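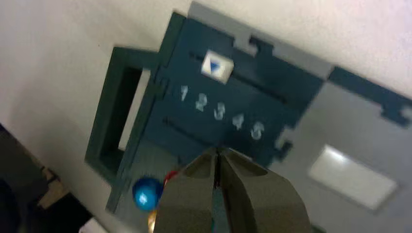
Practical Automation, Unit 6
Setting up and looking after the task box cell
Handout prepared by Rizwan Akanda. Please read before you come to the lab.

6.1 What this unit is for

In the last unit we worked with the arms alone. Now we put them in front of a task box, and we learn how to keep the whole cell in such a condition that the result of Monday can be compared with the result of the next month. Many students think that the program is the difficult part. In my experience of teaching this course, more lab hours are lost to a box which has moved a little, or to a loose cable, than to a wrong line of code.

The cell has a white floor and three white walls, two arms, the cameras, and the box. We call it Xolalpa, because the first group of students gave it this name and it is written so in the log book. Programs are stored under the same name.

6.2 The box

The box is modular. The modules join with a seam like a jigsaw puzzle, and there is a carrying handle at each end. Always carry it by both handles. If you lift it by one handle only, the seams take the load, and after some weeks you will feel play between the modules.

On one end module are the sliders and the round push buttons. In the middle are the two toggle switches and the small display window. On the other end module are the test sockets and the rotary selector knob.
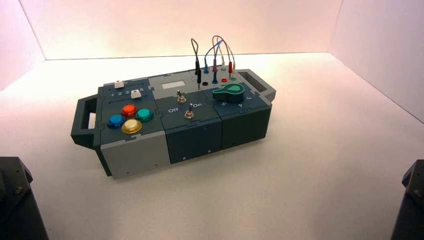
Before each session, bring all of it to the start state of your task sheet. The start state is not the same for every exercise, so do not trust what the last group has left. Check in this order:

Sliders: the knob must stand at the number given on the sheet. Look from straight above when you read it. From the side you can easily read one number wrong.
Push buttons: press each one by hand and let it come back. A button which comes back slowly must be reported to Montserrat Huerta, not oiled.
Toggle switches: check the nut at the foot of each lever with two fingers. If it turns, tighten it gently with the small wrench.
Selector knob: turn it through its whole range once, then set it.
Patch cords: push each plug fully into its socket. Plugs which are half inserted are the most common fault in this unit.

6.3 Placing the box

Each exercise has its own placement drawing. Some drawings put the box at an angle to the back wall. This is intended, and you should not make it straight. Put the box down, compare with the drawing, then run the program "locate" and read the offset. Up to 2 mm we accept and let the software correct it. If it is more, move the box by hand and run again. During this the arms must be parked near the front and the enable key must be in your pocket.

6.4 The fingers and the wrist camera

Wipe the fingers with a dry cloth before the first run. Grease from the hands changes the grip on the slider knobs. Then close the gripper slowly with no object and look at the tips from the side. They should meet evenly. If one tip is higher, loosen the finger screw a half turn, press the finger against its stop, and tighten again.

The wrist camera looks along the fingers, and so it sees everything at a slant. Do not correct this in the picture settings. What you should check is that the numbers on the slider track can be read when the gripper is in approach position. When they are soft at the edges, clean the lens first, with the lens paper and nothing else. If this does not help, call Emiliano Solís, who keeps the focus tool.

Approach speed for the first run is 25 percent. After one clean run you may go to 40. We do not go over 50 in this unit, also when the program looks very safe.

6.5 When something goes wrong

The arm stops on contact above a slider: nearly always the box has moved. Repeat 6.3 before you change any waypoint.
The gripper slips from a knob: clean the fingers, then check the force value.
A plug cannot be pulled out: stop, take the key, remove it by hand. Never pull on the wire.
A switch was moved but the program does not notice: look at the lever yourself, then write down both what you saw and what the program reported.

Spare cords and nuts are in the drawer marked Parnesora. Sign for what you take.

6.6 Log book

Every group writes: names, exercise, offset from "locate", speed, and each change made by hand. Write also the small changes. Last January the group of Nhyira Arthur found a loose seam only from three short notes in the log, made by three different groups.

6.7 To prepare

Read the placement drawing for your exercise and write down the start state for each module. Bring it on paper. Fulgencio Zepeda will check it at the door, and groups without it begin after the others.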